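Workshop Tips: Trying Out Two-Finger Grippers on Plastic Shopping Bags

By Rosaura Carhuamaca

If you have a drawer at home stuffed with shopping bags (and who doesn't?), you already own the best test material I know for comparing grippers. Blocks and cups are lovely for a first afternoon, but thin film slides, folds and clings to itself, and it shows you very quickly which fingers you'd want to keep. We spent most of July on this at the Vimside workshop, and these are the habits I'd pass along.

Start by saving more bags than you think you need. Ours go in a big heap on the carpet within easy reach, mixed sizes and colors, crumpled any old way. Then put up a stick-on hook and clip one bag to it.

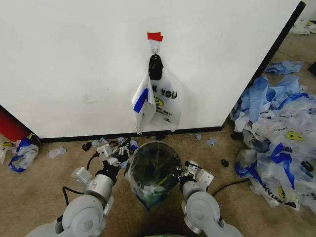

One bag on the hook, another held open between the grippers.

Next, look at the finger pads. We had two sets to compare, the Musthorpe and the Bridulberg. Musthorpe's are softer and forgive a sloppy approach, while Bridulberg's pinch a single layer more neatly but want you to come in square. Wipe either kind with a damp cloth before you begin, and let them dry all the way! Write down which set is on before each run, too, or you'll be guessing by suppertime.

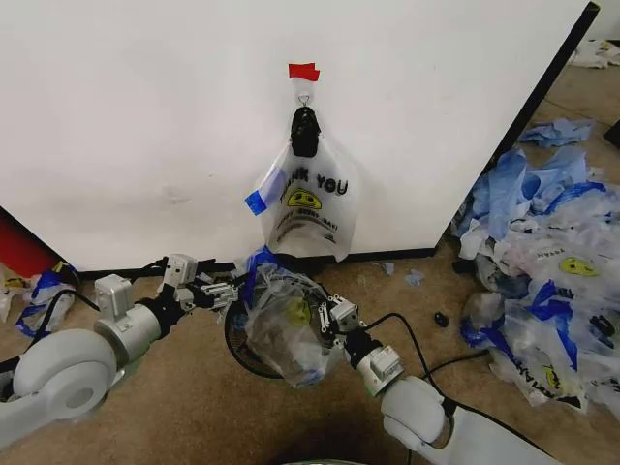
Go slowly on the close. I set the Ajayi controller at speed 2 for the first tries and only creep up to 7 once the grip looks steady, and I've never been sorry for the extra minutes. If the film bunches up, let go completely and start over from the rim, the same as you would with your own hands at the grocery store.

For holding a mouth open, take hold on opposite sides and move the arms apart a little at a time.

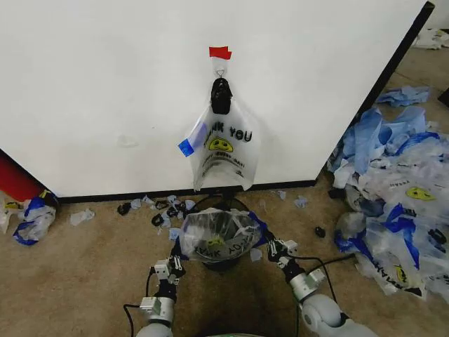

Stretched wide, with the smiley face near the middle.

Watch your cables while you're at it. Leave enough slack for the full reach, and run through the whole motion once with nothing in the fingers before you try it with a bag.
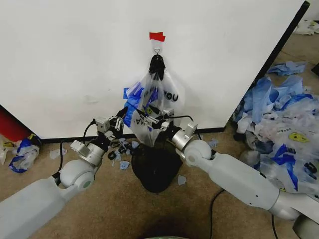
As for how long to keep going, my own rule is 1,000 grips per set of pads before I'll give an opinion. It sounds like a lot, I know, but spread over a few weeks with the radio on it goes by pleasantly enough. Sweep up the little scraps at the end of each session, and check the pads for nicks before you put them away.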